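## 4. Setting out the room

This section covers the furniture, floor cables, and wall equipment in a ground-floor activity room at Prandbridge. It applies to Rooms 2 and 3. For storage of the tables after use, see Section 6.

Read 4.1 before moving anything. Two people are needed for steps 3 and 4.

### 4.1 Before you start

- Confirm the booking with Rochelle Donnelly and collect the room key from the Tasero office.
- Sweep the floor. Grit under a table foot marks the gray coating, and the marks do not come out.
- Check that the extinguisher is on its bracket and that the pin seal is intact. Report a missing seal to Gert Venter; do not use the room until it has been replaced.

> **CAUTION:** Do not stand on a table to reach the ceiling pipes or beams. Use the platform steps from the corridor closet.

### 4.2 Placing the tables

1. Decide which table will be the work table. It goes in the open part of the floor, with walking space on all sides.
2. Clear the top completely. Cups, tissues, and loose items go on the shelves until step 7.
3. Lift the work table from both ends. Do not drag it. Set it down gently and press on each corner in turn to check for rocking.
4. Place the side table out of the main walking route. If the table has a side panel, lift by the top, never by the panel.
5. Measure the clearance around the work table. The minimum is 700 mm on any side. On a side where people will stand and turn with equipment on their backs, allow more.
6. Fold any chair not in use and keep it beside or under the side table. Folding chairs must not stand open in the clearance area.
7. Return the small items. Tissues go on the work table. Drinks go on the side table only.

**Note:** A table that rocks after step 3 can usually be corrected by turning it a quarter turn. The floor falls slightly toward the door in Room 2. Do not use folded paper under the feet — it works loose within a session.

### 4.3 Floor cables and power strip

1. Place the power strip on the floor beside the work table. It must not be put on the table or hung from it.
2. Check the strip for cracks and for a loose switch before connecting it. Damaged strips go in the bin marked Ditgate, in the office.
3. Run the supply cable along the wall as far as possible, then across the floor by the shortest route.
4. Where a cable crosses a walking route, cover it with the rubber ramp. Each ramp section takes cables up to 12 mm in diameter.
5. Take up slack before anyone begins work. Loops left on the floor are the most common fault found on the evening check.
6. A cable attached to a person is paid out behind them and kept off the table. That person should always turn back the way they came.

> **CAUTION:** Never plug one power strip into another. If the cable will not reach, move the table.

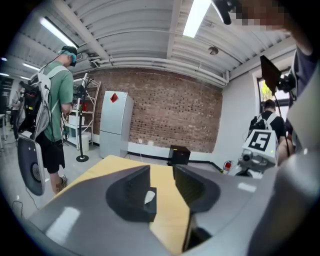
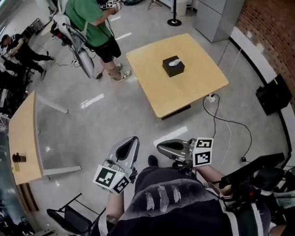
*Fig. 4-1 and Fig. 4-2. Room in use, with a light-colored table on the open floor.*

### 4.4 Wall equipment

The brick wall carries the fixed items. The positions below are not to be changed without asking Nest Howells.

| Item | Position | Rule |
|---|---|---|
| Refrigerator | Against the brick wall | Both doors must open fully |
| Fire extinguisher | Low on the wall, near the corner | Nothing stored in front |
| White shelving | Clear of the walking route | Heavy boxes on the lower shelves |
| Stands and posts | Near the shelving | Round base flat on the floor |

1. Open both refrigerator doors to their stops. If either touches a table or chair, move the furniture.
2. Leave a gap of at least 40 mm behind the refrigerator.
3. Keep bags off the refrigerator and out of the main route. Put them on the floor near a wall, with the straps tucked in.
4. Tighten the clamp on each tripod stand by hand. Do not use pliers. The replacement clamp is Van der Merwe part 124.

**Note:** The baseboard is not fixed along its full length. Do not pull a cable tight behind it.

### 4.5 Final check

Walk once around the work table and once along the brick wall.

- Work table level, top clear except for the tissues
- Drinks on the side table
- Power strip on the floor, no loose loops in the route
- Unused chairs folded
- Extinguisher visible from the door

Enter the room number and time on the sheet inside the door and initial it. If a check fails and cannot be corrected on the spot, write the fault on the same line and tell Valter Granström before the session starts. Yoga Wattimena collects the sheets at the end of each month. A new supply is kept with the keys.

### 4.6 Changing the layout during a session

Stop all work first. Switch off the power strip at the wall, coil any cable lying between the old and new positions, and repeat 4.2 from step 3. The checks in 4.5 are done again after every move, including short ones.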